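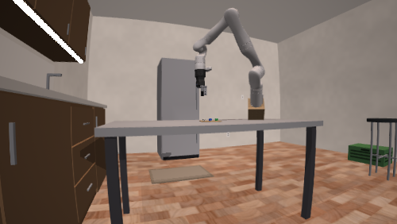

Exercise 3: Picking Up the Dice in Simulation

Students enrolled in the Introductory Robotics Laboratory complete this exercise in Room 306 or on a personal computer. Exercise 2 must be signed off before work begins.

Step 1. Start Kazmi and load the kitchen file. Confirm that the arm is clear of the tabletop before sending any command.

Step 2. Open the gripper fully and switch to the wrist view. Turn the wrist until the fingers point toward the row of dice.
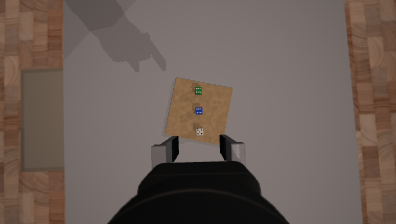

Figure 2. Wrist view with the gripper open. The green die is farthest from the fingers, and the white die is closest.

Step 3. Approach the white die first. Lower the arm slowly, close the fingers, and raise the arm straight up. Repeat for the blue die and then the green die.

Step 4. Reset the file after each full run. Students may record up to 20 runs; the best one is graded.

Submission

Save the log under your team name and upload it to the course folder by noon on Monday. Questions about grading should be sent to Birdie Baptiste. Requests for additional laboratory time are handled by Aurelia Bühler.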